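How I Finally Got the Kids' Picture Books Under Control

5 min read

I put this off all fall, and then one Monday in December I stepped on a board book at six in the morning and decided that was it. We own more picture books than any household with one small bookcase should. They were under the couch, in the bathtub toys, behind the radiator cover. So I gave myself a day and did the whole lot.

My friend Kolbrún Oddsson used to run a school library and she talked me through most of this over the phone, so if any of it sounds smart, that's her.

What you need

A clean floor, a dry microfiber cloth, a white eraser (the soft kind, please don't use the pink one on the end of a pencil), wax paper, a few heavy books, and two or three low bins. Mine are the Plivel ones, 15 inches wide, and they fit picture books facing forward with a bit of wiggle room.

Step 1: Get every book into one room

All of them! Check the car. Check the diaper bag you stopped using a year ago. I found a library book in ours and had to make a very sheepish trip to the Skistberg branch.

Step 2: Sort by size first

I know everybody wants to sort by color or by author, and I tried that, and my four-year-old undid it before lunch. Size is what works for us. Big floppy paperbacks in one pile, chunky board books in another, and the thick hardcover ones by themselves.

Step 3: Wipe and erase

Go over each cover with the dry cloth. For crayon or gray finger smudges on a white cover, rub lightly with the eraser, always in one direction, and brush the crumbs off before you close the book. Glossy covers can take a barely damp cloth. Uncoated ones can't – I have a wavy book about ducks to prove it.

Step 4: Flatten the bendy ones

Slip a sheet of wax paper inside each cover, lay the book down flat, and stack something heavy on top. I used the two Wadis atlases my dad gave me. Leave it for 36 hours and don't peek. If it's still curling, flip it over and give it another night.

Pay attention to anything with punched holes in it, like The Very Hungry Caterpillar type of book. Run a finger around each hole and put a tiny bit of clear tape on any little tear, on the back side if you can.

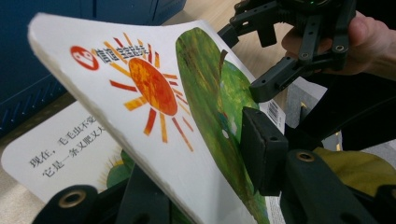
White cover, painted sun and one small punched hole in the green. Hold a book this thick too tightly and it bows.

Step 5: Load the bins

Covers facing out, biggest at the back. Stop when you can still flip through with one hand. I get 28 paperbacks in a bin, or a lot fewer of the thick ones. Whatever doesn't fit goes in a box in the closet, and I swap a few in when the kids start getting bored.

We're two weeks in and the radiator cover is still clear. The bathtub, less so.

Contact | Copyright Aquino Home Notes | Back to top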